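Laboratório > Manipulação > Palestras
Outubro — Živko Berisha

Notas do orador: mãos de cinco dedos, câmara no pulso e câmara na cabeça

Abrir com o objetivo: comparar dois controladores, Ginditz e Böttcher, com as mesmas mãos e a mesma mesa. Tarefa de referência: agarrar rede preta. A malha deforma-se e os dedos tapam boa parte do contacto. 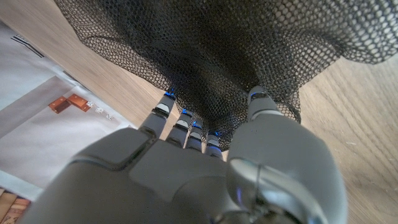

O Ginditz fecha os dedos por posição; o Böttcher limita a corrente em cada junta. Fizemos 543 tentativas no total, 81 excluídas por falha de calibração. Dizer isto antes de mostrar qualquer taxa.

Passar à câmara de pulso. Vantagem: vê as pontas dos dedos de perto. Problema: um fundo impresso com muito detalhe confunde a segmentação — a estante tem lombadas e arestas em excesso.
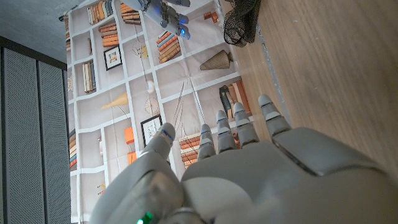
Com o Hustix a filtrar por profundidade, o atraso subiu cerca de 30 ms. Aceitável para malha, excessivo para peças que rolam. Não entrar em pormenores do filtro; há um anexo.

Terceiro ponto: a vista da cabeça. Cobre os dois braços e serve para planear a aproximação, mas perde resolução junto aos dedos. 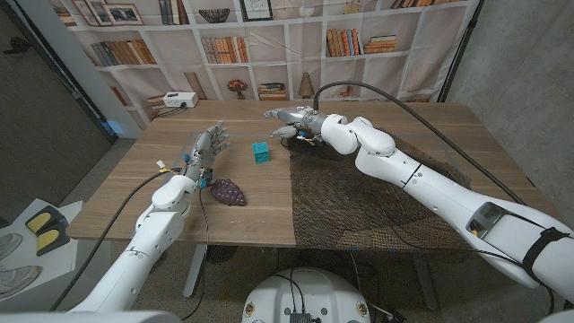
Pode dispensar-se a câmara de pulso?
Para cubos e objetos rígidos, em princípio pode. Para rede, mantemos as duas e damos prioridade à do pulso nos últimos centímetros.

Falta repetir o ensaio com o Böttcher no braço direito.

© Sundis — Contacto: secretariado — Voltar ao topo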